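Gallery: planning the second pushing bench
Equipment and budget notes, Endale workshop

By Amparo Cuadros

We are getting ready to buy a second robot bench for Endale, and a few people have asked to see the work it would be used for before the request goes in. This page has a short account of what we want to buy and what we think it will cost us to own, with the work at hand at the end. Lizeth Palomino keeps the equipment list and has checked the amounts. All prices are in pounds and leave out VAT, which we claim back.

The work

The job is tabletop pushing. An arm with a plain rod on it moves coloured blocks about on a wooden board. There are no fingers and nothing is picked up, so the spending falls in different places from what you would expect if you have priced a picking cell. The gripper line is nearly empty. The table, the board and the mounting take up more of the request than visitors usually guess.

The arm

We have asked Arkulon for a quote on the same model we already have. Two cheaper arms were considered. Either would have done the pushing, which asks very little in the way of payload, but both would have meant a second set of spares and a second controller for people to learn. Lizeth put the extra training time against the saving and there was not much left of it.

Reach matters more to us than lifting. The rod has to get to the far corners of the board with the arm still in a comfortable position, and on paper an arm can look long enough and then turn out awkward once it is bolted down. We suggest anybody planning something similar marks the board out full size on the floor, with tape, and holds the maker's reach drawing against it before signing anything. It takes half an hour.

The arm quote is valid until the end of February. We have asked for it to be extended and have not yet had an answer.

The table

The perforated table is the single item we would not go cheap on. A grid of holes means the board and the arm mount can be bolted down in a known place, taken off, and put back in the same place. Our first attempt used an old packing bench and clamps, and every time the bench was knocked the positions had to be measured again.

Budget for the table itself, and then separately for bolts, washers, levelling feet and delivery. The delivery charge caught us out last time. The panels came on a pallet and the driver would only bring them as far as the kerb. For the second bench we have put in £331 for delivery to the room, quoted in writing, and it has its own line on the request so that it cannot be swallowed up by the table.

Check the door as well. The way into the Mokoena building has a tight turn after the second door, and a made-up table will not go round it. Ours will come as panels and be joined in the room. Allow a morning for that and two people to lift.

The tool

A rod is cheap to make and easy to replace. The clamp bracket that holds it is a different matter. We had ours from Lovix and have asked them for two more, one to fit and one to keep on the shelf. If the bracket lets the rod creep by even a small amount the tip ends up in the wrong place, and you can lose a day looking for a fault in the software before somebody thinks to put a spanner on it.

The bracket and rod together come to less than the carriage on the arm. All the same, please leave them as separate lines. When they were lumped in with "sundries" on the last request they were struck out, and the bench stood idle until we could get them approved again.

The board

Pale wood, made up from planks. It does the job and it is easy to replace locally. What we would say to anyone planning for one is to treat it as something that wears. The surface has to stay flat and clean for blocks to slide the same way from one week to the next, and a board that has cupped in a damp room will send a light block off to one side. We plan on replacing the board once a year and have asked for two at the start.

Seams between planks should be looked at when the board arrives. Run a fingernail across them. If it catches, a block may catch too, and the board should go back to the joiner.

The blocks

These are the cheapest thing in the request and the thing we run out of first. Ordinary shapes in plain bright colours are what we want: cubes, cylinders, stars, hearts, that kind of thing. We use more than one sort of surface, some smooth and some textured, and the two sorts slide differently on wood. It is worth writing down on the order which is which. Suppliers will swap one for the other if a colour is out of stock, and they regard it as the same product.

Buy spares in every colour and shape, all at once. A replacement bought six months later may be a slightly different shade, and then whoever looks after the camera software has to go back and adjust for it.

Lighting

We have not asked for any. The ceiling lights in that room are even enough for now. If the bench has to move to the other end of the building we will need lamps and stands, and Lizeth has a price for those on file. I mention it so that nobody is surprised if a second, smaller request follows.

Time and people

The part that tends to be left out of an equipment budget is the time of the people who stand next to it. Somebody has to lay the blocks out, keep an eye on the run, put things back and note down what happened. On the present bench that takes up most of one person's afternoon. Two benches side by side can be minded by the same person if they are close enough together to be seen from one chair, and that is the main reason we want the second one in the same room. Splitting them between two rooms would double the staffing and save us nothing on rent.

We have allowed 9 working days from delivery to the first proper run. That covers joining the table, fitting the arm, the electrical check, fitting the rod and bracket, and getting the positions right. It could be done faster. Last time it was done faster, and the positions had to be done again.

Costs we can give now

Table panels, bolts and feet: £1,420
Delivery to the room: £331
Brackets, rods, boards and blocks for the first year: £900
Arm and controller: see the Arkulon quote, sent separately

The first three are firm. The arm price is confidential between us and the supplier until the order is placed, so please ask Lizeth for it and do not forward it.

Things we decided against

A gripper, for this bench. It would be nice to have, and it would sit in a drawer. If the picking work is approved later then a gripper should be bought against that budget, by the people who will use it.

A service contract in the first year. The arm comes with a warranty and the rest can be mended with hand tools. We will look at a contract again when the warranty is near its end, and have put a reminder in the equipment list — last time the date went past without anyone seeing it.

A second-hand table. We looked at one. The hole spacing was different from ours, which would have meant drilling new mounting plates, and by the time that was priced the saving had gone.

Buying in two stages

We were asked whether the request could be split, with the table now and the arm later. It can. The table is useful straight away as somewhere to set out boards and check layouts by hand, and it takes the longest to arrive. The risk is that the arm then slips into a different year's budget and the room is half taken up with a table that has nothing on it. Our preference — mine and Lizeth's — is to place both orders together and accept two delivery dates. If it has to be split, then the table, delivery and brackets should go in the first part.

Power is already in place on that wall. The emergency stop should be where the person in the chair can reach it without getting up, so the cable for it wants measuring before it is ordered. Ours was too short the first time and we paid for two.

Spares are best kept in the same room as the bench, in a labelled box, with the list taped inside the lid. Rods, bolts, a bracket, a set of blocks. Whoever takes the last of something tells Lizeth the same day.

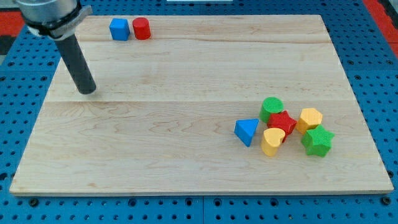 The same goes for the hex keys, which should stay in the box with the spares. Requests for changes to the list need to reach Lizeth before the order goes to Arkulon, and questions about the room or the dates can come to me.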